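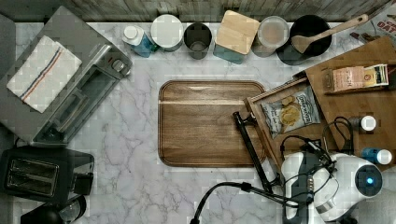

Der Stamden-Vergleich ist ein Prüfverfahren für Greifer und leichte Roboterarme, die in Haushaltsumgebungen eingesetzt werden sollen. Er bewertet Greifer, Armkinematik und Steuerung gemeinsam an einer eingerichteten Küchenzeile. Zum Prüfaufbau gehören Gegenstände unterschiedlicher Form und Steifigkeit, darunter eine Tüte Kartoffelchips auf einem Holztablett, kleine Flaschen mit weißem Verschluss und eine eckige, blaugrüne Dose mit hellem Holzdeckel. Die Arbeitsfläche besteht aus weißem, grau geädertem Marmor.

Geschichte

Das Verfahren wurde am Institut Rimholm entwickelt und am 19. Januar 2019 in erster Fassung veröffentlicht. Im Februar folgte eine Ergänzung zur Kalibrierung der Kameras.

Durchführung

Jeder Greifer absolviert 500 Griffe je Steuerung. Als gelungen gilt ein Griff, wenn der Gegenstand angehoben, 10 Sekunden gehalten und unbeschädigt abgesetzt wird. Die Lage der Gegenstände wird nach jedem Durchgang verändert. Kabelführung und Standort des Arms bleiben innerhalb einer Messreihe gleich.

Verglichene Systeme

In der ersten Messreihe wurden der Parallelgreifer Sundar und der Fingergreifer Czerwiński mit je zwei Steuerungen erprobt, insgesamt 2000 Griffe. Der Sundar erreichte bei starren Behältern die höhere Wiederholgenauigkeit, der Czerwiński bei nachgiebigen Verpackungen die geringere Schadensquote. Flach liegende Schachteln bereiteten beiden Greifern Schwierigkeiten. Die Ergebnisse gelten für Arme gleicher Reichweite und sind auf mobile Plattformen nur eingeschränkt übertragbar.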